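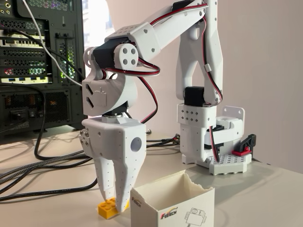 Toy library opens its doors again on Hedegaard Street

After a long, quiet summer of painting, scrubbing and sorting, the Skendon Toy Library is open again, and if the line down the front steps on the morning of 6th September was anything to go by, families in this part of town have missed it very much.

The library has moved out of its old basement and into the former Fillik shoe store on Hedegaard Street, a sunny corner spot with big windows and (at last!) a ramp at the front door, so parents with strollers no longer have to wrestle them down a flight of stairs. There are more than 2,000 toys, games and puzzles on the shelves, up from 800 in the old place, where a good part of the collection spent its life in boxes under the stairs.

Shazia Baloch, who has run the library since her own children were small, spent most of opening day at the front desk, stamping cards and hugging people she hadn't seen since spring.

"I had a mom come in who used to borrow from us when she was six," Baloch said. "She wanted to know if we still had the marble run. We do! It's missing a few pieces, but it still goes, and her little boy took it home with him."

Borrowing works just as it always did. A family card costs $3 a month, and each card is good for four toys at a time, which can be kept for two weeks and renewed once if no one else is waiting. Building bricks are lent out by the tub, and the tubs are weighed when they leave and again when they come back — a system that has saved a great deal of arguing over the years. Baloch asks that borrowers have a look under the couch before they return one.

The new room also has a play corner with a soft rug and low tables, where children can try things out before choosing. Grown-ups are welcome to sit down too, and there is coffee on the windowsill for anyone who would like a cup. The Lallonis bakery next door sent over two trays of cinnamon rolls for the opening, and those were gone well before noon.

Donations are being taken again, though the library is being a bit more choosy than it used to be. Wooden puzzles, board games with all their parts, and bricks of any color are very welcome. Stuffed animals, sadly, are not, as there is simply no good way to wash so many of them between homes.

A repair evening is planned for October, when anyone handy with glue or a small screwdriver can come and help mend the toys on the "hospital shelf." Sessions will last 90 minutes, and children may come along with an adult.

The library is open Tuesday through Thursday after school, and on weekend mornings. New members can sign up at the desk and should bring something with their home address on it.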